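Das Licht von Trukulach

Drucken | Per E-Mail versenden

Wir hatten uns fest vorgenommen, vor Sonnenaufgang am Wasser zu sein, und natürlich saßen wir um diese Zeit noch beim Frühstück, weil die Wirtin der Pension Mohamedi es nicht übers Herz brachte, jemanden mit leerem Magen auf die Klippe zu schicken. Es gab Eier, dann noch mehr Eier, dann einen Kuchen, der eigentlich für den Nachmittag gedacht war, und als ich endlich mein Stativ unter den Arm klemmte, stand die Sonne schon eine Handbreit über Flarnetthorpe und sah aus, als warte sie auf eine Entschuldigung.

Meine Schwester lachte. Sie hatte mir die Reise zum 60. Geburtstag geschenkt, samt drei Filmen für die alte Lereck unseres Vaters, und fand, man könne mit dem Fotografieren auch um neun anfangen (oder um elf, oder nach dem Mittagessen!).

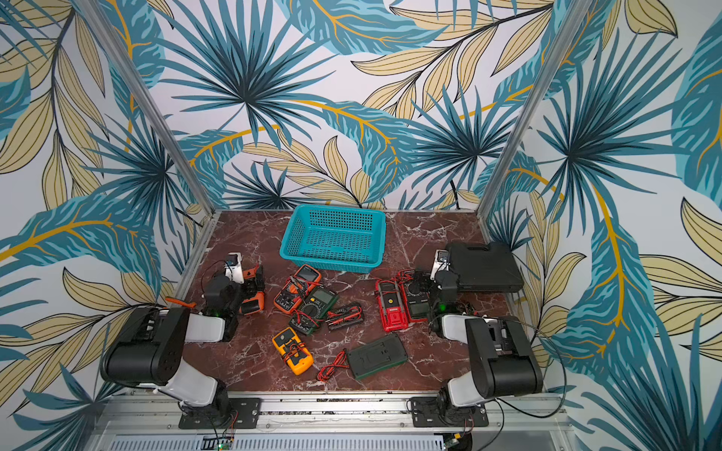 Der Weg nach oben

Vater war im Dezember vor vielen Jahren einmal hier gewesen, allein, und hatte ein einziges Bild mit nach Hause gebracht: den Leuchtturm von Trukulach, ganz klein, und darüber einen Himmel, wie ich ihn seither nirgends wiedergefunden habe. Das Bild hing im Flur über dem Telefon, und jedes Mal, wenn jemand anrief, schaute ich beim Reden in diesen Himmel hinein. Ich glaube, ich habe an dem Telefon mehr über Wolken gelernt als in der Schule.

Nun stiegen wir also hinauf, langsam, mit Pausen, die meine Schwester Aussichtspausen nannte, obwohl man meistens nur Ginster sah. Auf halber Höhe merkte ich, dass ich den Belichtungsmesser auf dem Frühstückstisch liegen gelassen hatte. »Dann schätzt du eben«, sagte sie. »Papa hat auch immer geschätzt.« Das stimmte, und die Hälfte seiner Bilder war pechschwarz geworden, aber davon sprachen wir in unserer Familie nicht.

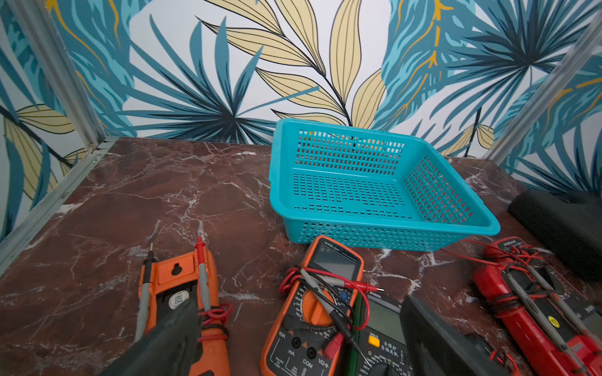
Palmwedel an der Wand, Marmor darunter

Oben war der Himmel grau, freundlich und vollkommen gewöhnlich. Ich stellte die Kamera trotzdem auf, Blende 16, und suchte die Stelle, an der er gestanden haben musste. Fünf Schritte nach links, dann wieder zurück, dann ein wenig in die Hocke, was meinen Knien gar nicht gefiel. Der Turm rutschte im Sucher an seinen Platz.

»Und?«, fragte meine Schwester.

»Gleich«, sagte ich und drückte noch nicht ab. Sie setzte sich ins Gras, packte den Rest vom Kuchen aus, den ihr die Wirtin heimlich zugesteckt hatte, und schob mir die größere Hälfte hin.

Drucken | Per E-Mail versenden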